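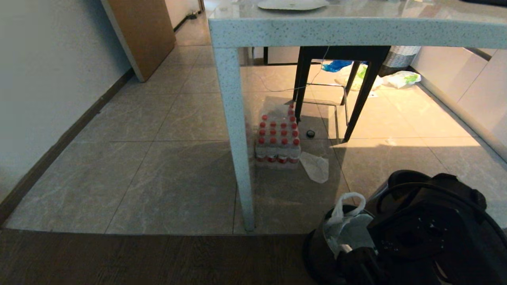
In defence of the floor

My mother held that a floor was for feet and nothing else. She'd have had plenty to say about mine in November, when the groceries come in by the armload and get set down wherever my arms give out, and I've spent a good part of my life feeling I ought to apologise for it. I've stopped, and I'd like to make a small case for you stopping too.

Think about the pack of bottled water. It is heavy, it is awkward, the shrink wrap cuts into your fingers, and there isn't a cupboard in my kitchen that was built with it in mind. Under the table it bothers no one. You can reach it with a foot if you're feeling lazy (I usually am). The same goes for plastic bags, which I save by the heap and have never once regretted saving. I did buy a Henby organizer for them, with 6 little slots, and all it did was give me another thing to walk around.

I know there are limits! A cable that hangs where a foot might catch it should be tied up, and I mean to do it.

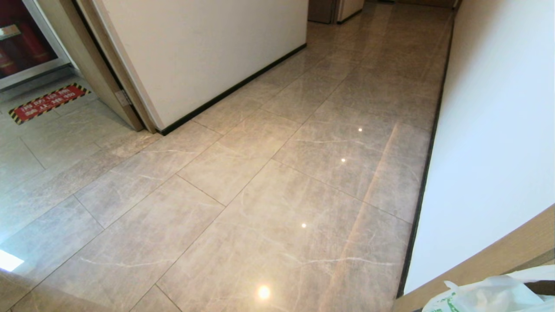
Tanner Melnyk
Opinion, from the MacLeod neighbourhood pages

Hallways are where I change my tune completely. A shared hallway, with its long run of shiny tile and the lights glowing back up at you, belongs to everybody who walks it, and I'd no more leave a bag out there than park on a neighbour's lawn. My friend Nadja and I have argued over this for three winters. She says a person who keeps a bare hall and a cluttered kitchen is only tidy for company. Well, yes. I think being tidy for company is a perfectly decent way to live, and kinder than being tidy at your own family all evening long.

So keep the hall clear, and let the kitchen floor hold what it's holding until after supper.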